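About Titlow Motor Inspection

We look at used cars for people who are about to buy one. 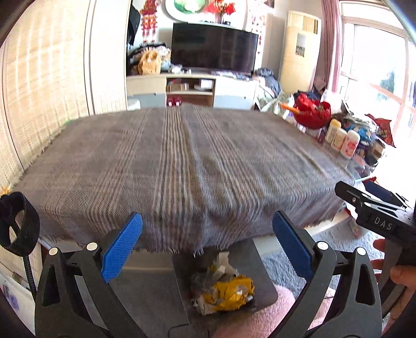

That is the whole business. We don't sell cars, we don't fix them, and we don't get a cut from anyone who does. If you have been around used cars for any length of time you already know why that matters, and if you haven't, you are the person we usually hear from.

Titlow started with a hatchback that had a "fresh engine." The seller said so, the ad said so, and there was a receipt from a shop that had closed. The valve cover had been cleaned and painted. Under it was the same engine the car left the factory with, and plenty of sludge. We paid for that car and then we paid for it again. We have been suspicious of clean valve covers ever since.

There are 2 inspection bays in our building on Zanden Road, and we also travel within the county. Most inspections happen wherever the car is sitting, and we prefer it that way. A car that has been driven across town to meet us is already warmed up, and a warm engine hides a lot. We ask sellers to leave it cold. Some of them forget. We write that down too.

What we think of the usual promises

"Certified" can mean whatever the person saying it wants it to mean. Ask who did the certifying and what they were paid to find.

A clean history report means no one reported anything. We like reports and we read them, but a fender repaired for cash in somebody's garage won't be on one. A paint gauge will usually find it.

"Highway miles" may be true. We have yet to meet a seller who admitted to the other kind.

"Just needs a sensor" is our favorite. If it just needed a sensor, it would have one.

We try to be as hard on ourselves. An inspection is a few hours on one day with the car in one piece. We can't see inside a transmission and we won't tell you it will last. We have missed things - a slow coolant leak on a wagon, a bad wheel bearing that stayed quiet for the whole test drive - and we will miss something again. Be careful with any inspector who says otherwise.

How we work

As of 6 November 2018 we have written 2,436 reports. Each one goes through the same checklist, which we call Prerent. The name goes back to a rental fleet that hired us to go over its cars before they went out, and we never got around to changing it. The finished report runs 16 pages on a bad car and fewer on a good one. You get it the same day, and the seller gets a copy only if you say so.

There are 4 inspectors on staff. All of them worked as mechanics first, two of them at Oláh Import Service before it stopped taking older cars.

We don't give a score or a thumbs up. People ask for one all the time. A rusty brake line means one thing to a buyer with a lift and another to a buyer with a long commute, and we don't know which you are until you tell us.

Booking

Call or use the form, and have the VIN and the seller's asking price ready. Please don't put down a deposit first. Every February, when the tax refunds start coming in, we get busy and the wait gets longer. If a seller says the car will be gone by then, it might be. There will be another one.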